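3/17/26
Notebook, hand-held gripper, jaw width from wrist camera

Picked up the width estimator again. Last entry left it with the markers off and the width coming from the pad outlines alone, and the open question was whether the pads could be told from their own shadows on the white table. Mostly yes, after today's changes.

Setup as before: Idel recorder on the bench machine, frames passed to the Walell segmenter, then the fit. Pulled 2000 frames from the tabletop set and held back 100 for checking by hand. Exposure locked. Did not touch the lens calibration, it was redone in November and the residuals still look fine.

First run was poor. On 28 of the 100 check frames the fit put the inner edge of one pad too far into the gap. Went through them one at a time. Two separate causes. On some, the segmenter had joined the finger shadow to the pad, so the mask grew a tail and the line fit followed it. On the rest the mask was good but the pad edge itself is rough, and the least squares line was being pulled about by the small bits sticking out of it.
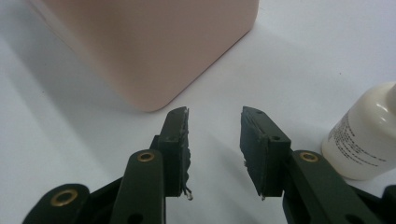 Jaws open, pink container behind left finger, bottle behind right. Note ragged inner edge on left pad and the flap on the right one.

Changes made, in order:

1. Line fit on the pad edge swapped from least squares to RANSAC, inlier band three pixels. Ragged bits now drop out as outliers.
2. Added the brass grommets as a second cue. They are bright, round and fixed to the arms, so an ellipse fit on each gives a finger position that does not depend on the pad. The lowest one on the left is soft from being so near the lens, so it is left out of the solve for now.
3. Shadow tails cut by a brightness check along the mask border. Crude. The pads are a dark grey-green and the shadows a good deal paler, so a fixed threshold does for this table. It will not do for a dark one.

Reran on the same 100. Down to six bad frames, all with the jaws nearly shut, where the two masks merge. Expected that, and the fix belongs in the segmenter.

Speed: 68 frames a second with the grommet fit on. Enough for the Charbonneau replay tool, which only wants 30.

Tried the Edasden planner on the new widths for one replay. The grasp point came out between the two objects in the open part of the table, because the container mask was clipped at the top of the view and thrown away by the size filter. That filter needs to let through anything touching the border. Ticket written, not started.

To do:
- masks merging below 10 mm opening
- size filter, border case
- repeat with the dark mat before trusting the threshold
- decide whether to trim the pads or leave them rough. Leaning towards leaving them, the training data has them rough as well.

Config saved as width_fit_b. Old one kept in the same folder.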